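Simulating the picture-hanging task before cutting any metal

The arms themselves are still in pieces on the bench. The first Makeo controller board arrived with a bad connector, so I have spent the last two weekends on the software side. The task I picked for the simulator is a framed poster and a wall hook in a small house with a kitchen. It is a decent test, as a thin rigid frame is unforgiving about small errors in position.

The scene runs on the same desktop I use for everything else. Physics steps are cheap. Rendering is the slow part, and the glossy kitchen cabinets make it worse. I left them in, because reflections are going to confuse the depth camera in my own kitchen too and I would like to see that early.

Control is split in two. A planner called Sillska (my own code, no relation to anything you can download) produces target poses for both arms. A lower layer turns those into joint commands and clamps the velocity. I log everything, and I save renders when a contact flag changes or when I press a key.

The renders below are from run 41. The first is at the kitchen counter, the second at the wall and the third has the poster between the two arms.
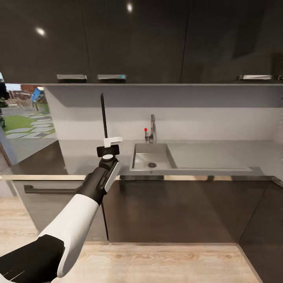
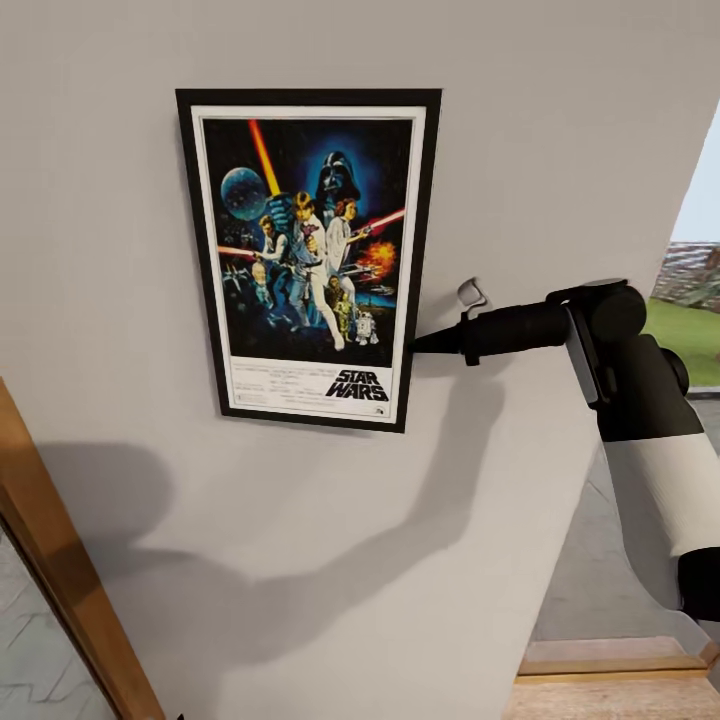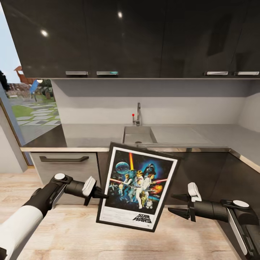 What the logs say

Run 41 was the first where the left gripper kept hold of the frame for the full length of the test move. Of the 14 attempts before it, 5 ended with the frame rotating in the grip until the planner gave up. The cause was the friction value on the finger pads, which I had copied from an old project and never checked.

The hook is a different problem. Its collision mesh was a convex hull, so the curl was filled in as far as the physics engine was concerned. Nothing can hang on a solid lump. I rebuilt it from short capsules – tedious work, but the contact forces look sane now.

Cycle time is 143 seconds with the velocity clamp on. I am not going to touch that until both arms can share the load without fighting each other. At the moment each one corrects for the other's error and the result is a slow oscillation that shows up clearly in the wrist torque plots.

Parts status

The Kokkinos gear sets are here and measure within tolerance. The Sanon wrist bearings are on back order until April, so the right arm stays without a wrist until then. The replacement Makeo board shipped yesterday.

Next on the list is compliance in the wrist model, then a rerun with noise added to the camera poses. I will post the torque plots with that one.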